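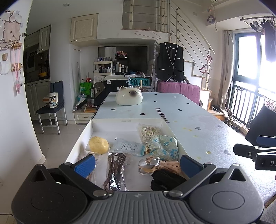

The packing table at the Dramavcombe house, with the white box between the fingers of a hand-held gripper.

The Robot That Still Needs Two Hands

September 5, 2020
By a Lultero contributor

I had been promised a robot that packs boxes. What I got, on a warm afternoon in Hudbridge, was a person packing boxes with a pair of plastic-looking claws, slowly, and somebody else telling me why this was the exciting part.

The project is called Dramavcombe, after the street where most of it has been put together. It has no company behind it and no investors, as far as I could find out. A few friends meet at one of their homes, a bright place with a staircase, a loft and a long pale table covered in printed hearts, and in August they started calling what they do there a build. The heavier work, meaning anything that makes dust, goes to a shared workshop across town run by a club called Olivares. The house gets the packing.

The grippers are held in the hand. You squeeze, and a set of black linkages brings two blue textured pads together. Whatever you pick up, you pick up the way the machine will have to, with two fingers and no palm. Every attempt gets recorded, and the recordings are supposed to train an arm that will one day do the job alone. The arm was bolted to a bench at Olivares on the day I came, without its wrist. I asked when the two halves would meet and was told soon, a word I have heard in a lot of garages.

I should say where I stand. I have been writing about home automation long enough to own a drawer full of it. There is a curtain motor in there, and a lamp that needs an account. Each was sold to me on the idea that it would take a small chore off my hands, and each handed me a slightly larger one. So when a group of smart, likable people tells me they are teaching a machine to put packets in a box, my first question is who was having trouble putting packets in a box.

Their answer is better than I expected, and I'll give it a fair hearing. Packing a mixed box is hard for a machine because the things in it have nothing in common. The items at the house are deliberately awkward: something round and yellow that wants to roll, clear bags that crinkle and slide, packets that lie flat and give the pads nothing to bite. A factory arm is very good at lifting the same part all day. Ask it to lift a bag of noodles by one corner and you will learn a lot about noodles.

I tried it myself. The gripper is more comfortable than it looks and much harder to use than it looks. My first packet went in on the second go. My first clear bag spun around in the pads and slapped down on the table, and I said something that I hope has been cut from the training data. You stop thinking about your hand fairly quickly, I'll grant them that. After a while I was planning each grab from above, turning my elbow out, going for the seam. I was also sweating, and I had packed less than a child would have in the same time.

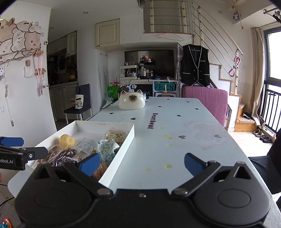

Snacks in the tray, with plenty of table left over. The finger pads are the part that does the touching.

So far the group has logged 577 attempts. They were proud of the number and I wrote it down, then asked how many of those were good. This led to a long conversation about what good means. An attempt where the bag drops and gets picked up again is kept, on the theory that the arm should see a recovery. An attempt where someone gives up and uses bare fingers is thrown out. In between there is a gray area, and from what I saw, whoever is closest to the laptop decides.

That worries me more than the missing wrist does. A machine trained this way can only be as careful as the people holding the tools, and people at a kitchen-side table on their day off are careful in bursts. I watched someone place one packet as if it were an egg and toss the next. Both went into the pile. If the arm ever works, it may turn out to have moods.

There is also the matter of the room. It is a real home, with bottles crowded on a shelf in front of the television and a cat-shaped container sitting at the end of the table with a fixed dark smile. The builders say the clutter is useful. A system that has only seen a bare bench, they argue, will panic at the first patterned tabletop. Maybe so. But it will have seen one patterned tabletop, one staircase and one pink chair, and I would like to know what it does in a house with a checked tablecloth. They would like to know that too, they said, and have plans to move the whole setup to a second home. The plans did not include an address.

Money has mostly been kept out of it. The group claims to have spent 50 dollars on things to pack, much of it snacks, and the workshop fee at Olivares is split 4 ways. Time is the bigger bill. They have given it 6 weeks of evenings, and when I asked what a finished version would be for, I got one answer about small shops sending out orders and another about people who have lost strength in their hands. The second is a serious use and deserves more than a sentence at the end of a visit. Nobody had yet spoken to a person who might want it.

I left more interested than I had planned to be, mainly in the grippers. As a way of finding out how much your hand does without telling you, they are hard to beat, and I would happily put a pair in front of anyone who thinks this kind of work is simple. As for the arm, I have asked to come back once it has a wrist and can pack the box with everyone standing behind the chairs. I'll bring the groceries myself — different brands, a bag of onions, something in netting — and I won't say ahead of time what they are.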